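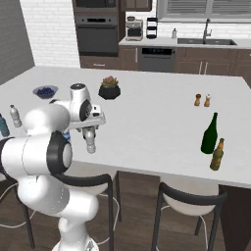 Jonatan Haugen 曾经对我说，学习系统需要的是更多的示例，至于示例是怎样得到的，可以以后再考虑。我在很长时间里同意他的看法。后来我和 Angus Skinner 一起整理 Sindimel 项目的数据，我的看法就改变了，本章也是从这次改变开始写的。

第六章　示例的收集

在前面的章节里，我们假定训练数据已经存在。读者拿到一组轨迹，每条轨迹由观测和动作组成，然后讨论用什么方法去拟合它。本章要退回一步，讨论这些轨迹从哪里来，由谁操作，以及哪一些应该保留。

Sindimel 的任务是在仿真厨房里抓取台面上的物体，瓶子是其中常用的一类。第一批数据有47条轨迹，由两名操作者用遥操作完成。任务说明只有一句话：“把瓶子拿起来。”一名操作者习惯从瓶身中部夹取，另一名喜欢夹住靠近瓶底的一端。两种做法按照说明都是成功的，但是放在一起训练以后，策略常常在两个位置之间停住，夹爪闭合的时候什么也没有碰到。

对于这种现象，增加轨迹的数量帮助不大。我们需要先决定，数据集里允许几种做法；如果允许多于一种，模型是否有能力把它们分开表示。这个问题在6.2节讨论。
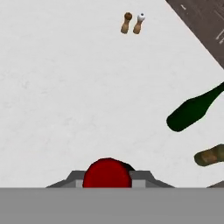 另一个需要事先决定的问题是观测的范围。操作者在屏幕上可以切换视角，也记得刚才瓶子放在哪里，策略却只能使用记录下来的图像。如果操作者根据一个没有记录的视角做了判断，这个判断的理由在数据中就不存在。Oltesitz 小组的办法比较严格：操作者只准看将来提供给策略的那些视角。这样收集的速度变慢，操作者也容易疲劳，不过得到的轨迹前后比较一致。我们在第二批数据中采用了同样的规定。

还应当说明失败的轨迹。初学者往往把它们全部删除，我不建议这样做。物体滑落以后重新抓取的过程，对策略是很有用的，它在正常的示范里几乎不会出现。比较稳妥的方法是保留原始记录，另外加上标注，训练的时候再进行选择。标注的格式见6.3节，其中的例子取自 Fliltidden 数据集。

学习本章之前，读者应该已经熟悉第3章中关于行为克隆的内容。没有仿真环境的读者，也可以只做各节后面的书面练习。

6.1　任务说明的写法

一份任务说明至少要回答两个问题：从什么状态开始，到什么状态算作完成。以抓取瓶子为例，“拿起来”可以指瓶子离开台面，也可以指瓶子在一定高度上保持2秒。我们采用后一种定义，这样程序可以自动判断，不必由操作者自己报告结果。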